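Irkholm Island Path — Walker's Handbook
Section 3: Setting up and walking the north loop
Revised January 2024

3.1 Before you start

The north loop is 8 miles long and returns to its starting point at the Irkholm ferry landing. It is walked clockwise. The waymarks face clockwise walkers only, and the numbering in this section assumes that direction.

The highest point is Abernathy Hill, 221 feet above sea level. The ground is rough in places but no climbing is needed. Allow a full half day, plus time for the tide if you intend to cross to Cluleo.

You will need:
Boots with a firm sole
A waterproof jacket
Drinking water (none is available between the landing and the hut)
The tide table for the day of your walk
A paper map, or the Koveo trail app with the north loop saved to your phone

NOTE: Phone signal is poor on the north side. The Koveo app will show your position without signal only if the map has been saved in advance. See 3.2.

3.2 Saving the map

1. Open Koveo and connect to Wi-Fi.
2. Search for Irkholm and select North Loop.
3. Tap Save for Offline Use. Wait for the bar to fill.
4. Turn on airplane mode and reopen the map. If the path and waymark numbers appear, the map has been saved correctly.
5. Turn airplane mode off.

If the path appears without waymark numbers, delete the map and repeat from step 1. Versions of the map saved before last August show the old route below the cliff at Waymark 14. That route has been closed and the steps have been removed.

3.3 Reading the tide table

The only part of the loop affected by the tide is the optional crossing to Cluleo, between Waymarks 9 and 10. The sandbar is passable for 2 hours either side of low water. The table is printed in standard time. From spring to fall, add one hour where daylight saving applies.

1. Find the date in the left column.
2. Read across to Low Water. Most days have two entries. Use the one that falls in daylight.
3. Subtract 2 hours for the earliest start.
4. Add 2 hours for the latest time to be back on the Irkholm side.

CAUTION: The latest time is for finishing the return crossing, so do not use it as a time to set out from Cluleo. A strong onshore wind will cover the sandbar early. If water is moving across any part of it, do not cross.

3.4 Landing to the hut

1. Leave the landing by the gate beside the ticket office and turn left.
2. Follow the gravel track to Waymark 1. The track is shared with farm traffic.
3. At Waymark 1, leave the track and take the grass path along the top of the beach.
4. Pass Waymarks 2 and 3. Between them the path crosses a stream on stepping stones. After heavy rain use the footbridge upstream and rejoin the path at Waymark 3.
5. Continue uphill to the walkers' hut at Waymark 4.

The hut is open all year. It has benches, a water tap and a logbook. Write your party size, start time and direction in the logbook. If you are crossing to Cluleo, write that as well. The log is checked each evening.
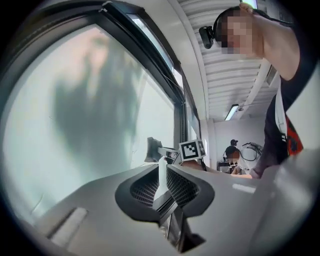
Visibility should be judged at the hut, before the climb to Abernathy Hill begins. Stand outside and look for the white marker post on the skyline to the north. If the post can be seen, continue on the main path. If it cannot, take the low path described in 3.6. Make this check in the open air. Repeat the check if you have rested for longer than half an hour.

3.5 The hut to Waymark 10

1. From the hut door, follow the wall uphill to Waymark 5.
2. Go through the gap in the wall. Keep the wall on your right.
3. At Waymark 6 the path divides. Take the left branch to the summit of Abernathy Hill.
4. Descend on the far side to Waymark 7. The first part of the descent is loose stone. Leave space between walkers.
5. Cross the heath to Waymark 8. The path is narrow and the heather hides it in late summer. Look for the yellow paint on the low rocks.
6. Follow the cliff edge to Waymark 9, keeping to the landward side of the posts.
7. For Cluleo, go down the ramp to the beach. Otherwise continue straight on to Waymark 10.

NOTE: Terns nest on the shingle at the Cluleo end of the sandbar. Stay between the roped lines while these are in place. Dogs must be on a short lead from Waymark 8 to Waymark 11 all year.

3.6 Low path (poor visibility)

The low path avoids the summit and the first cliff section. It leaves the hut by the lower gate and meets the main path at Waymark 8. It is often muddy.

1. Go through the lower gate and close it.
2. Follow the fence, keeping it on your left, until it ends at a stone sheepfold.
3. From the sheepfold, walk from post to post. Do not leave one post until the next is in sight — if it is not, wait or turn back to the hut.
4. At Waymark 8, continue from step 6 of 3.5.

Do not attempt the Cluleo crossing in poor visibility, whatever the state of the tide.

3.7 Waymark 10 to the landing

1. Follow the shore path around the bay to Waymark 13. The going is level on short grass.
2. At Waymark 14, turn inland and go up the field edge. Ignore the worn path that continues ahead. It leads to the closed steps.
3. Join the farm lane at Waymark 15 and turn right.
4. Follow the lane downhill to the landing.
5. Sign out in the second logbook, in the box on the ticket office wall.

CAUTION: Walkers who do not sign out may be treated as missing. If you leave the loop early by the farm lane, you must still sign out at the landing.

3.8 Reporting faults

Report missing waymarks, broken gates and blocked paths by waymark number. Route queries go to Chidubem Ogunleye at the path office. Tide and crossing queries go to Vibeke Thoroddsen at the harbor desk. Both can be reached through the ticket office during ferry hours. Faults entered in the hut logbook are passed on, but only after the evening check.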